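Home | Kitchen | Laundry | Workbench | Garden Shed | Ask Us

Last updated: April

Getting Stains, Smells and Cloudiness Out of Plastic Kitchenware

I have a soft spot for plastic dishes. They came with me from my first apartment to the house we live in now, they survived two children and a good many picnics, and I have never once cut my hand picking up the pieces of one. What they do have is a long memory. Put spaghetti sauce in a plastic bowl on Wednesday and it will still be telling you about it at the weekend, in orange, with a whiff of garlic.

So let me go through what I do, and you can take whatever is useful to you.

Tomato and curry stains

The color in tomato sauce rides in on the oil, so you want to deal with the oil first. Wipe the bowl out with a dry paper towel before any water goes near it. Then put a good squirt of dish soap in, rub it around with your fingers, and leave it for ten minutes while you do something else. Only then add warm water. Very hot water at the beginning seems to push the stain further in, and I ruined a perfectly nice lunch box learning that.

If there is still an orange shadow, mix baking soda with a few drops of water until it is like toothpaste, spread it over the stain and leave it overnight. Rub gently in the morning with a soft cloth. Please put the green scouring pad away! Every scratch it makes is a little ditch for the next stain to sit in.

Turmeric is stubborn and I won't pretend otherwise. The best thing I know for it is sunshine. Wash the bowl, set it on the porch rail or a bright windowsill while it's still damp, and give it a whole day, or two if the sky is gray. The yellow fades by itself. Don't leave it out there for weeks, though, or the plastic will turn brittle and the color of the bowl will go along with the stain.

Smells

For onion and fish I crumple a sheet of newspaper, put it in the container, snap the lid on and forget it for a night. It sounds like something my grandmother would say, and she did say it. White vinegar works too – one part vinegar to four parts water, an hour's soak, then a proper wash. Lids hold smells worse than the tubs do, and the groove under the rim is usually where the trouble is. An old soft toothbrush gets in there nicely.

Cloudiness and that greasy feel

A white film that comes off when you rub it with vinegar is only hard water. A white film that stays is wear, and there's nothing to be done about it except to stop putting the piece on the bottom rack. The greasy feel is different again. It comes from washing plastic last, in the water the frying pan has already been through. Wash plastic first, right after the glasses, and you'll notice the difference within a week.

Drying and stacking

Plastic doesn't hold heat the way china does, so it won't dry itself in the rack. Towel it, or spread it out on a cloth with some air around each piece, and don't nest anything until the insides feel dry to a fingertip. Damp bowls stacked together get that musty cupboard smell, and they also stick. If two have locked together, stand the bottom one in warm water and put a little cold water in the top one, then twist. Never pry with a knife.

I like bright colors for everyday, and I think they help at washing-up time as well. The purple one can be for salad, the blue for cereal, and the one that always gets the chili can be the one that stays a bit stained, with no hard feelings.

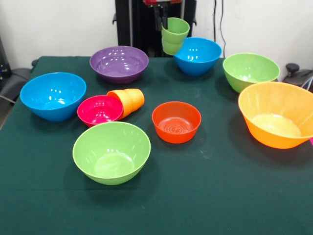 Omolara Bako wrote in to say that she gave up on baking soda years ago and uses a denture tablet instead, dropped into warm water and left until bedtime. "It lifts tea out of my plastic cups better than anything else in the house," she told me, "and it gets down in the bottom corners where my hand won't go." I tried it on a measuring jug that had been brown inside since last summer, and I'd say it took out most of the color in one go. Rinse very well afterward, and then rinse again.

She also asked whether old margarine tubs are worth keeping. For buttons and seeds, yes, by all means. For hot leftovers I'd use something sturdier, as thin tubs warp and the lids never fit again.

One more thing about lids. Store them standing on edge in a shoebox or a narrow basket, biggest at the back, and throw out any that have lost their partner. I give a missing tub a month to come home from a potluck, and after that the lid goes under a flowerpot to catch the drips.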